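Leave the Gaps in the Schedule

I have been to 13 unconferences now, most of them in community halls and one in a curling club in November with the heat off. The best sessions I attended were hardly ever the ones on the printed program. I'd like to argue that organizers should stop filling the board before people arrive.

The habit started for a decent reason. When Nélida Arancibia and I helped run the first Lucero weekend, we had 80 people signed up and a whiteboard with nothing on it, and by nine in the morning we were scared. So the next year we asked for talks ahead of time. The year after that we had a submission form with a word limit. By the fourth year the grid was full a month out, and someone who drove in with an idea for a session on fixing old radios was told to try the waiting list.

He went home at lunch. I don't blame him.

A full grid looks like good planning, and sponsors like it. Baller, the hosting company that paid for our room and the coffee, wanted a schedule they could link to. But a room full of people who can only listen is a small conference with worse chairs. The point of this kind of event is that the person beside you can put up a card and teach you something at two o'clock. 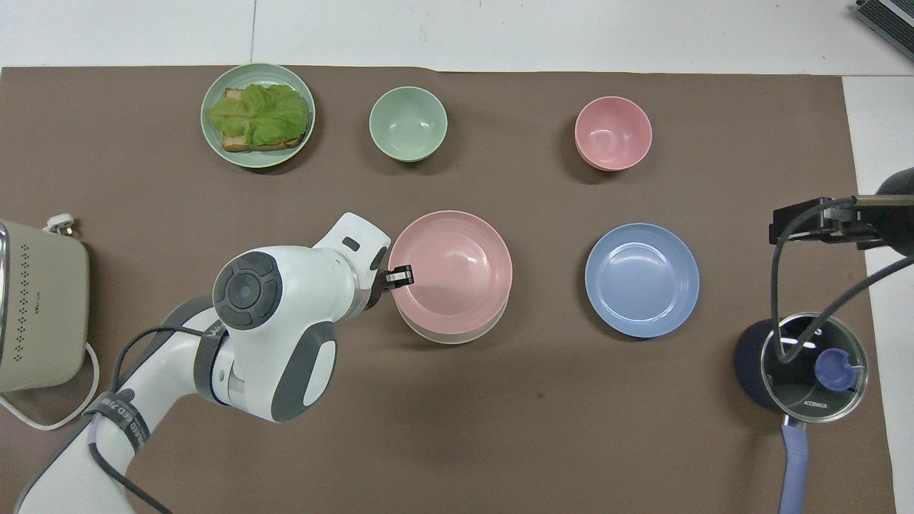
Toast and lettuce on a green plate.

Nicanor Espinoza disagrees with me, and he has run the Jedommont camp longer than I ran ours. He says first-timers won't travel without knowing what they will get, and that an empty board favours the loud. He has a point on the second part. At Lucero the same four men put up cards before anyone else had found the washroom, and three of the four talks were about their own startups.

I still think that can be handled on the day. Hold the first hour for people who have never led a session. Limit everyone to one card until after lunch. Put a pen in the hand of the person standing at the back. Flerkosau does all of this and charges nothing at the door, and I have sat through sessions there on bread, bus timetables and regular expressions, each led by somebody who had not planned to speak.

Money comes into it too. Our last event cost $2254, and $900 of that went to flying in a keynote speaker who left before the afternoon. That would have paid for a second room.

My suggestion is to book half the slots at most and print the rest as blank boxes. If a box stays blank, people will use the time to talk in the hallway, and they were going to do that anyway.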